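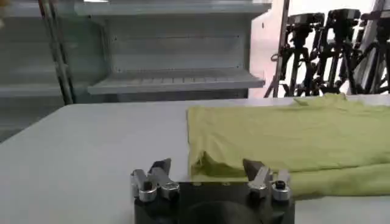
Minutes, Garment Handling Review, Thursday, 9:00 a.m., Drumside test room

The group met to review the Nallia folding kit offered by Pimentel against the written requirement for the returns line. Kalliopi Atanasov chaired. Minutes of the previous meeting were accepted with one correction: the controller firmware was listed as final and should have been listed as release candidate. Discussion opened with the approach position for flat knits. With the fingers wide apart and the right fingertip close to the thick fold on the yellow-green garment, the gripper is where the Nallia software expects it before a pinch. The angled tips face each other, and the open question is how much of a bunched edge they can take without also picking up the layer underneath.

1. Scope of the offer

The quotation covers the two-finger gripper, wrist camera, controller, fold planning software and one year of remote support. It does not cover the arm, the table or guarding. The unit price is 2,417 dollars for the gripper and camera together. Software is licensed per cell. Purchasing asked whether a license can be moved to a replacement controller after a hardware failure. Pimentel's letter does not say. To be asked in writing.

2. Trial results

The trial log was circulated before the meeting. It holds 615 grasp attempts on short-sleeved knits, taken over two shifts. The log records a grasp as good when a single edge is held through the lift. Double-layer picks are the largest class of failure and are concentrated on garments with a lifted or rolled side fold. Grasps on a single flat layer gave few problems once table height had been set correctly.

Atanasov noted that the log does not separate fabric weights. Heavy and light knits were fed in mixed order, and the totals cannot be used to set an acceptance figure for either. The group agreed not to quote a success rate outside the meeting until the log has been sorted by weight.

Maintenance reported that one set of fingertip pads was changed during the trial. Removal took longer than the manual states, mainly on account of access to the inner screw. The old pads have been kept for measurement.

3. Camera view

The wrist camera keeps both fingertips in view when the gripper is fully open. Light fabric on the pale tabletop was raised as a risk for edge detection. Pimentel recommends a dark mat. Operations does not want a loose mat on the returns line and asked for a fixed dark surface to be priced. The exposure setting used in the trial is to be written into the cell record; at present it exists only in the operator's notes.

4. Comparison with Grulloven

Grulloven has offered a suction tool for the same task at a lower purchase price. Its data sheet gives no holding values for open knits. The group will not rank the two offers until Grulloven has supplied them or agreed to a trial on the same garments. Floor space is equal for both.

5. Actions

Atanasov: sort the trial log by fabric weight and reissue it.
Purchasing: write to Pimentel on license transfer and on the price of 2 spare fingertip sets.
Maintenance: measure the used pads and report wear at the tip.
Operations: obtain a price for a fixed dark table surface.
Atanasov: request knit holding values from Grulloven.

6. Other business

The request to extend the trial to zipped garments was deferred. The loan period for the Nallia kit ends in March and an extension will be sought if the sorted log leaves the double-layer question open.

Next meeting to be called when the log has been reissued.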